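Nalivine Power

Nalivine Power is a wholesale electricity and district heat producer based in Grirkstead. It runs 2 gas-fired stations, one coal unit kept in reserve, and the hot water mains serving the older half of the town. Minority-owned since the sale of a stake to Stamine, a utilities holding company. Not to be confused with Nalivine Water, which was split off earlier and has separate owners.

History

Started as the heat department of the Grirkstead municipal works. One boiler house by the rail yard, coal fired, later oil. Electricity came afterward, when a back-pressure turbine was added so the steam could do something before it went out to the radiators. The turbine was small and most of its output was used on site.

The gas pipeline changed things. Boiler house closed, new combined heat and power station built on the river side, now called Hutapea Station after the street it stands on. It's still the bigger of the two. The second one, South Works, is a peaking plant – runs on cold mornings and during outages, sits idle the rest of the time.

When the wholesale market opened, the works was turned into a joint stock company and took the Nalivine name. The town kept all the shares at first. Laurinda Barreto was the first managing director and stayed through the early contracts, which were mostly one-year deals with nearby distributors. Longer contracts came later under Izzati Nugroho.

Generation

Installed electrical capacity is 143 MW, not counting the reserve coal unit. Hutapea Station has most of it. Gas turbines with heat recovery boilers, plus one steam turbine with a controlled extraction for the heating network. In winter the extraction is opened up and electric output falls; in summer the opposite, and the surplus heat goes to cooling towers.

South Works has older simple-cycle units. Poor efficiency, quick start. Paid mainly for being available. The coal unit hasn't been dispatched to the market in several seasons but is test fired every September, before the heating season opens. 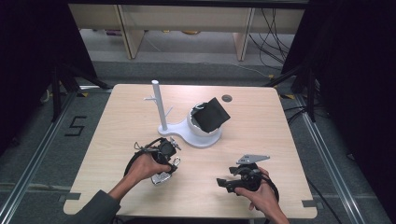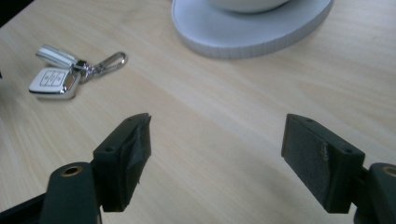 Izzati Nugroho has defended the reserve unit more than once, arguing that a town with a single gas line needs some fuel it can pile up in a yard, and that the yearly cost of keeping it is small next to one week without heat. Critics on the town council have answered that the same money would pay for a second gas connection. The matter has come up at several shareholder meetings and hasn't been settled.

Heat network

The mains run as a two-pipe closed system, supply and return. Older sections are in concrete ducts, newer ones are pre-insulated pipe laid straight in the ground. Losses are worst in the ducts where groundwater gets in. Pumping stations are at the river crossing and at the foot of the hill district, which needs its own pressure zone.

Billing used to be by floor area. Metering was brought in block by block, new buildings first, and is now required for any new connection. Some older blocks still have a single meter for the whole building and divide the bill between the apartments, a frequent source of complaints.

Ownership

The town sold 30 percent of the shares to Stamine. Part of the payment went to the town budget, the rest came in as new capital for pipe replacement. The town holds the remainder. A shareholder agreement gives Stamine 4 seats on the board and a veto over new debt above a set limit, but no say on heat tariffs, wich are approved by the regional regulator.

There was talk of a further sale. The council put it off after the regulator turned down a tariff increase, since the price of the shares depends heavily on what the heat side is allowed to charge. Stamine has said it'd consider a larger stake but has not made a formal offer.

Finances

Electricity brings in most of the revenue, heat most of the customers. The heat business has usually run close to break-even and has been carried by power sales in good years. Gas is by far the biggest cost, bought on a yearly contract with a price review at mid term. Dividends were suspended for the duration of the pipe program and then resumed at a lower level than befor.

See also

Hutapea Station
South Works
District heating in Grirkstead
Stamine

Last edited 12/6/23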